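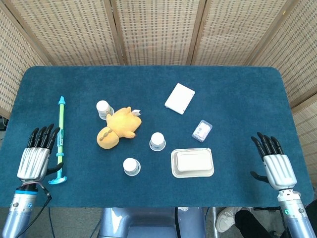
Went to the Bradix open day in the end. Free entry, coats on hooks by the door, tea downstairs. Short thread.

1/ Main demo was a two-armed robot called Ra working at a felt-topped table. Ji-hoon Cho did the talking. He kept it short and took questions as they came.

2/ The hands have black fingers and ribbed metal palms. I'd expected simple grippers. Bigger than I thought from the Vamora clips as well.

3/ Things on the table were ordinary stuff: upside-down paper cups, a yellow plush toy, a water squirter, a white box. Ji-hoon said the soft toy is harder for it than the box, as it changes shape when you squeeze it.

4/ Someone asked about practice. 1,227 recorded attempts so far, 278 of them with cups.

5/ I asked if it could cope with a tablecloth. "Not yet." Fair enough.

6/ 70 places per session and ours was full. Next one is in August. Booking is through the Bradix site, and the lift is at the back entrance if you need it.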